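Ralow Paper Mill Open Day

10 August 2023

The mill at Ralow opens its doors to the public twice a year, once in summer and once in November. I had missed the last few, so I signed up early for the summer one. Places are free but limited to 30 per tour, and the 10:30 group was already full when I booked. I got the one after lunch.

Getting there is simple if you drive. Take the river road out of Penner and turn left at the second bridge. The parking lot is gravel and fills up fast. There is also a bus from Penner station, but it stops at the bottom of the hill and the walk up has no shade.

You check in at the old gatehouse, where they hand out ear plugs and a hairnet. Open-toed shoes are not allowed. Two people in our group had sandals on and were lent rubber boots, which did not look comfortable.

The tour starts in the pulp hall. Ralow no longer makes its own pulp from wood. It buys bales of cotton linter and mixes them with water in big round vats. The smell is mild, a little like wet laundry. Our guide let us put a hand in a bucket of the finished stock, and it feels like thin oatmeal.

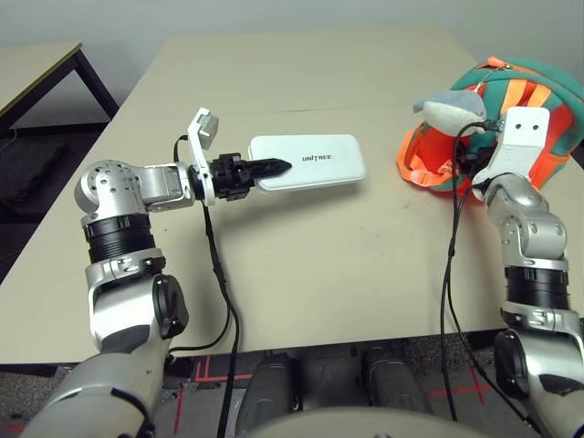
From there you go up a flight of metal stairs to the gallery above the paper machine. It is 82 feet long and was put in by the Harari company, whose name is still cast into the side plates. It runs slowly by modern standards, and you can follow the sheet from the wet end to the last drying cylinder. The noise is constant. I could not hear the guide up there and ended up reading the signs on the railing, which cover the same ground.

The part I liked best was the finishing room. Sheets are sorted by hand under north-facing windows and anything with a spot or a fold goes back to be pulped. The mill's heaviest watercolor paper, sold as Plamen, is packed in this room. A sign by the door gave the previous day's count as 471 packs.

After the tour you can make a sheet of your own in the yard. The line was long and I waited 25 minutes. They press it for you and you pick it up on the way out, still damp, between two pieces of felt.

The shop sells seconds at half price. I bought 3 pads and a bag of offcuts. Coffee and sandwiches are sold from a window next to the shop, cash only. The November date is not posted yet, but sign-up will be at the gatehouse desk and on the mill's website.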